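3.2 Printed stone patterns in rental units

Households in the Manel and Conow buildings were asked to keep a short diary on the surfaces they cleaned, covered or replaced during the study period. Of the 26 households that returned a usable diary, 11 had put up some kind of printed covering over an existing wall, floor or counter. The rest had left surfaces as they were at move-in. We did not ask about paint, which the leases in both buildings restrict.

Tenants who added a covering gave much the same account of how they chose it. Price came first, then whether it could be taken off at the end of the lease. Pattern was settled last, often in the store. Even so, 9 of the 11 chose a pattern that imitates stone — either marble or terrazzo — over a plain color or a wood grain. Several wrote that plain white showed every mark. One tenant in Conow wrote that her first covering, a solid pale gray, "looked dirty by Thursday every week," and that she had replaced it with a speckled one before the second diary was due.

The two stone patterns were not used in the same way. Marble prints were mostly laid flat, on counters and floors, where the veining runs in one direction and seams can be placed along it. Terrazzo prints were more common on walls. Tenants said the scattered chips made it easier to hide a join, as the eye has no line to follow. Where the two were combined in one small space, the terrazzo was usually the stronger of the pair in color and the marble the quieter (Figure 4).

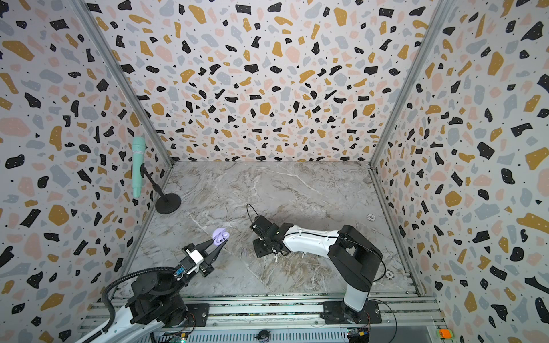 Figure 4. Terrazzo-style pattern on the walls with a gray-and-white marble pattern on the floor.

Scale was a frequent complaint. A chip that looks right on a sample card can look too large once it covers a whole wall, and tenants in the smaller Manel units mentioned this more often than those in Conow. Viewing angle adds to the problem. A pattern on a side wall is seen at a slant for most of the day, and its shapes do not match those on the wall straight ahead even when both come from the same roll. Strickland and Polik, the two housing projects in our earlier survey, produced similar comments about tile, although tenants there had no say in the choice.

Cleaning was recorded separately. Households with a patterned covering wiped it down less often than households with a plain one, but they did not rate it as any less clean. We return to this gap in Section 4. The diaries do not show whether less cleaning followed from the pattern or whether tenants who dislike cleaning chose patterns in the first place — a question for a longer study.

2 comments
11 shares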